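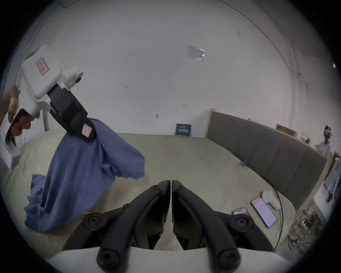
# Wemmont jaw comparison, README

Hi, and thanks for looking in. I'm Cremilda Lacerda, and this folder holds my notes and recordings from trying two jaw styles on our hand-held grippers, mostly on cloth. Yareli Arellano wrote the loading scripts and fixed most of my file names (sorry, Yareli!).

## What I was after

I wanted to know which jaws I'd rather use for a whole afternoon of bedding and laundry work. The curved black pair has ridged inner faces, and I'd been calling it the Coutinho set for so long that the name stuck. The other one, the Jimham, is the blocky black assembly. Both go on white bodies, so check the jaws before you check anything else.

## What's in the folder

- `curved/` — 1070 clips
- `blocky/` — 753 clips
- `notes/` — my scribbles, typed up, spelling as found
- `calib/` — lens files, one per gripper. The view is very wide and straight lines bow a lot, so please undistort before you measure anything!

The two counts don't match and I haven't trimmed them. If you want an even split, use `--balance` in the loader.

## How I found them

I like the blocky jaws for a bunched-up grab. You can pinch a good fistful of fabric, lift it clear of the bedsheet and let the tail hang, and my wrist stays happy at that angle. The curved ones are nicer for a single edge (a hem, a corner, the top layer of a fold), but you have to come in square or the tips skate over the cloth. My favourite colour to work with was the periwinkle blue against the cream sheet. It's so much easier to see where the fabric ends than it was with our grey towels.

Take all that as one person's opinion. Yareli prefers the curved pair for everything.

## Known problems

- Clips in `curved/` recorded before October use the old trigger scale. Multiply by 2.
- There are 4 clips with no gripper width at all. They're listed in `notes/skip.txt`.
- Left and right are from the operator's side, always.

Last edited February 14, 2021. If something won't load, open an issue and tell me which folder it came from.

Print this page | E-mail this page

Related items
- Wunddale loader scripts
- Trigger scale conversion notes
- Lens calibration, step by step

Contact | © 2021 Wemmont | Back to top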